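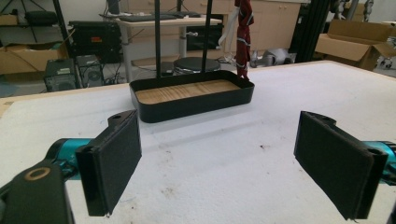

**Kjell Lundgren**
*Workshop and Home Editor*

# Setting up a spare room for watching films

Most complaints about films at home concern three things: dialogue that can't be heard, dark scenes that can't be seen, and a picture that looks oddly smooth. All of them can be improved before any money is spent. The tips below assume an ordinary television, a sofa and a room that has other uses.

## Screen height and distance

Sit down in the main seat and look straight ahead. Your eyes should meet the lower half of the screen. A television over a fireplace is nearly always too high, and tilting it down only helps the picture, not your neck.

For distance, measure the width of the screen and multiply by 1.5 to 2. Closer suits films with a lot of landscape or large-scale action. Farther back is better for subtitles, which are tiring to read when they sit below your comfortable field of view.

## Picture settings

1. Select the preset called Movie, Cinema or Filmmaker. Leave the vivid and dynamic presets alone.
2. Turn off motion smoothing. Every maker has its own name for it, usually under a menu for clarity or motion.
3. Set sharpness to zero, then raise it one step at a time until text edges look clean. Stop before a pale outline appears.
4. Turn off noise reduction for discs and good streams. Leave it on low for old tapes.
5. Check overscan. If the edges of the picture are missing, look for a setting called Just Scan, Full Pixel or 1:1.

Set brightness last, at night, with a dark scene paused. Raise it until you can make out the folds in a black coat, then go back one step. The letterbox bars should stay black, or as close as the panel allows.

## Light in the room

Total darkness is hard on the eyes with a bright screen. Place one small lamp behind the television, pointed at the wall, with a neutral white bulb. A warm yellow bulb makes skin tones on the screen look blue by comparison.

Blackout curtains leak at the top and sides. Hang the rod 6 inches wider than the window on each side and bring the ends back to the wall. A strip of self-adhesive hook tape along the edge will hold the fabric flat.

Glossy picture frames opposite the screen should be moved. So should glass-front cabinets.

## Dialogue

Thin televisions have speakers that fire downward or backward. If yours stands on a cabinet, pull it forward until the stand is near the front edge – sound bouncing off a deep shelf turns speech to mud. With a soundbar, the same rule applies.

- Switch the player's audio output from surround to stereo or PCM if you have only two speakers. A badly folded-down surround track is a common cause of faint voices.
- Try the night mode before the dialogue mode. It narrows the gap between whispering and explosions, and it tends to sound less harsh.
- Lay a rug between the screen and the seats. On a bare floor this does more than most menu settings.
- Keep the soundbar's remote sensor clear of the television's feet.

If voices and lips are out of step, look for audio delay. Start at zero and go up in small increments. My own set, in a room with a soundbar two rows of cable away, needed 200 milliseconds, which is high. Most need far less.

## Cables and shelving

Label both ends of every HDMI cable with masking tape. Run power cords down one side of the cabinet and signal cables down the other, and tie them with hook-and-loop strips instead of zip ties, which have to be cut whenever a player is swapped.

Leave 3 inches of clear space above a disc player or receiver. Vacuum the vents each February and again at the end of summer, with the power off.

## Discs

Wipe from the center straight out to the edge with a microfiber cloth. Circular wiping leaves scratches that follow the track, and those are the ones a player handles worst. For fingerprints, use a drop of dish soap in lukewarm water, rinse, and stand the disc on its edge to dry.

Store cases upright, out of direct sun. Printed sleeves fade on the spine first.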